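3.2 Work surface and storage box

All packing trials in the Hikex study were carried out at the same table. The top is light in color, with a wood grain that runs mostly from side to side and bends into arches in places (Figure 2). We kept the surface free of mats and cloths so that small items could be told apart from the background by color alone. Dark items stood out well. Beige and tan items did not, and we dropped 3 of them from the item set after the pilot in August. 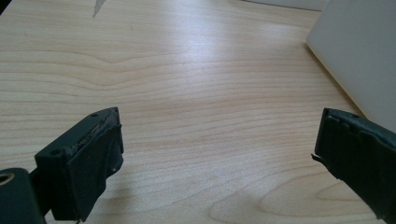

Page last changed: November 2, 2022

Figure 2. Grain of the tabletop.

The grain matters for one more reason. Raters who scored the trials from pictures sometimes took a dark grain line for a cord or a strip of tape. Hoxha raters were given a picture of the bare wood to compare against, and the mistake became rare.

The container was a white plastic storage box with a separate lid. The lid has rounded corners, a black handle in the middle and a black latch tab on each side. With the lid off, the box is deep enough that items can be laid in two layers. Each trial began with the box empty and the lid flat on the table.

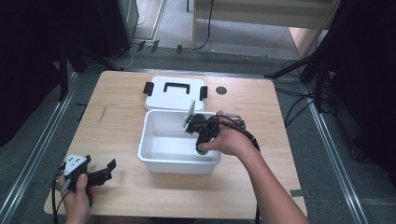
Lid placement was left to the person packing. Over almost 400 trials, most people set it down behind the box, where it did not get in the way of the hands. A lid put to one side took up room needed for sorting, and those trials ran longer. We return to this in Section 4.

Related items
Gralleo: box sizes and packing order
Zedby item set, version 2
Lids, latches and handles in home storage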